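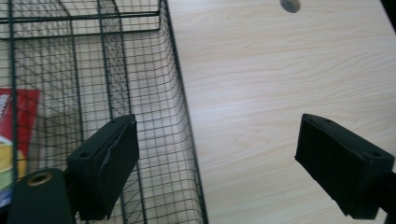 One respondent in Carkumthorpe told us that she had stopped sorting her pantry by type of food and now sorted it by who in the house would eat it. Similar remarks came up in many of the interviews, and they shaped the way we coded the storage data.

Figure 2. A black wire mesh basket with a red printed package inside.

4.2 Containers and forgotten food

The survey went to 3000 households in Carkumthorpe and Lunddale, and 2218 returned a form we could use. Each household listed the packaged food it had thrown away unopened during August and noted where each item had been kept. We grouped the answers into open shelf, closed cupboard, drawer, and loose container. The last group takes in boxes, bins, and baskets of the kind shown in Figure 2.

Items kept in closed cupboards were thrown away unopened more often than items kept on open shelves. This held in both towns. Loose containers fell between the two, but the answers varied a good deal. Households that used see-through or mesh containers reported less waste than those that used solid boxes with lids. The form did not ask about the depth of the container, and several people wrote in the margin that deep boxes were the problem. We would add this question to any later survey.

Household size had a weaker effect than we expected. Larger households bought more packaged food and threw away more of it, but the share thrown away was close to that of people living alone. The Mevton pilot had pointed to a larger gap. The pilot drew most of its answers from student housing, where shelves are often shared, and this may explain the difference.

Two limits should be noted. Waste was reported by the households themselves and was not weighed. August is also a month when many people travel, so some of the forms cover less than four full weeks at home. We kept these forms in the main analysis and report the results without them in the appendix.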